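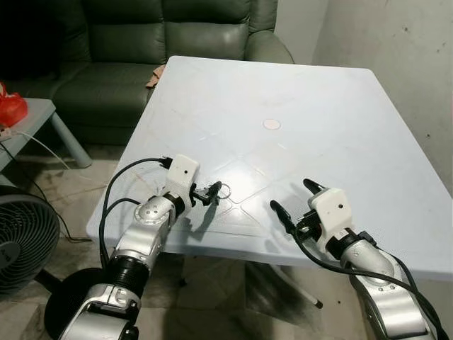
Care of Plastic Tables and Outdoor Furniture
Pirkham Residents' Handbook, Section 16

Moulded plastic furniture should be washed at the start of each season and again in October. Residents using the shared courtyard are asked to follow the same method.

Routine cleaning
Brush off grit before wetting the surface. Mix a small squirt of dishwashing liquid into a bucket of warm water and wipe with a soft cloth, working along any moulded lines where dirt collects. Rinse with clean water and dry with a towel. Scouring pads and abrasive creams dull the colour and must not be used.

Stickers and adhesive marks
Warm the sticker with a hair dryer on low for 30 seconds and lift one corner with a fingernail. Residue may be rubbed away with a little cooking oil, then washed off with soapy water. Acetone will damage most plastics.

Stubborn stains
Apply a paste of bicarbonate of soda and water, leave for 2 minutes and rinse. Grey mildew may need a second treatment.

Legs and feet
Check rubber caps for splits. A worn cap allows a metal leg to scratch tiles and lets water into the tube. Replacement caps are sold by outside diameter, so measure the leg first.

Storage
Stack chairs no more than six high. Tables should be kept out of direct sun.

Enquiries may be directed to Teresa Ó Gríofa at the site office on Thursday mornings.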